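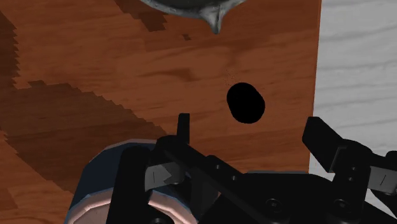
Is the Favotico living room pack worth £600 for a small robotics group?

Posted by tablesaw_ed in Simulation and Software

We are a small team working on pick and place with a single arm and a two-finger gripper. Our own simulated scenes are very plain: a grey floor, one table, a few boxes. Policies trained in them do well in the simulator and then go to pieces when there is a patterned sofa behind the object.

Zetel sells a pack called Favotico, which is a set of furnished rooms with the arm already in place and a wrist camera and side camera set up. The full licence is £600 for a year and covers 53 rooms. There is a trial with five rooms, and I have been using it since June. I like the clutter. I am less sure about the rendering. Shadows come out with stepped edges, and from the wrist camera they cover a good part of the tabletop. There is also a solid black oval in the wood that I can't make sense of. It looks like a hole but has no depth to it at all.

What I would like to know:

Do the jagged shadows do any harm in training?
Does the full licence have better shadow settings than the trial?
Is there something similar from another firm? I have seen Trustov mentioned but can't find a price.

We would only be using the table tasks, mostly putting small things in a bowl. No kitchens, no doors.

3 replies

Ga-eun Um

I have had the full licence for most of a year, so I can deal with the first two points.

The renderer is the same in the trial and the full version. The difference is that the full one opens up the lighting file, and in the trial that file is locked. Look for the shadow resolution value and double it. Rendering gets slower. On our machine it was an acceptable loss for the side camera, and for the wrist camera we left it as it was.

As for harm, I tested this because I had the same worry. I ran 144 attempts at the bowl task in the simulator, half with the default shadows and half with the higher setting, using the same policy. The difference was too small for me to call it either way. What did matter was the direction of the light. If every training run has the sun coming in from the same side, the policy gets used to the shadow being in one place. Turn on the option that moves the light between episodes. It is off by default and the manual only mentions it in the appendix.

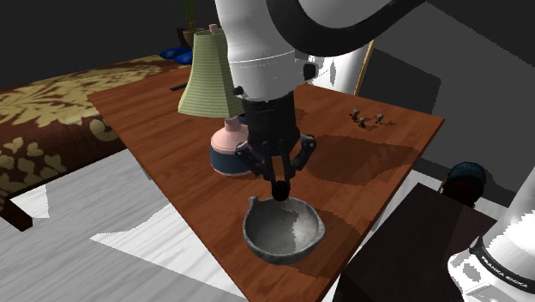
Bowl task from the side camera, gripper above the rim.

You can see why I would still pay for it. The floral upholstery, the lamp and the small figurines on the table are the sort of thing we never got round to building ourselves. With the lamp that close to the working area, part of it is behind the gripper in the side view, and a policy that has only seen bare tables does badly with that. The first week our success rate dropped sharply compared with our old scenes. It came back up after retraining.

On the black oval, I don't know. Check whether it is in the collision mesh. Load the room with textures off and see if it is still there. If it goes away it is part of the texture and you can paint it out. If it stays, send Zetel the room number. They answered me in two days when I reported a floating cushion.

Two things I don't like. The licence is tied to one machine, and moving it means an email each time. Also the bowls are quite thick at the rim and the collision shape is thicker still, so small objects catch on the edge more often than they would on a real bowl. I swapped in my own bowl mesh and the catching stopped.

For only table tasks, 53 rooms is more than you need. Ask them for a part licence. It isn't on the price page but a colleague got one.

Sung

Trustov do a pack but it is warehouses and shelving. No living rooms when I looked. Price is on request, and the quote we got was well over double what you're paying here.

If your group can spare someone for a fortnight, just build six or seven rooms from free furniture models. That's what we did. They look worse but the policy doesn't care much.

pivot_and_pad

Update your graphics driver, had stepped shadows on everything until I did that. Might not be your problem though.

tablesaw_ed

Thanks all. Driver was already current. With textures off the oval is gone, so it's in the texture. I have written to Zetel to ask about a part licence and will try the moving light if they agree to unlock the file. Sung, a fortnight of anybody's time costs us more than £600, so probably not this year.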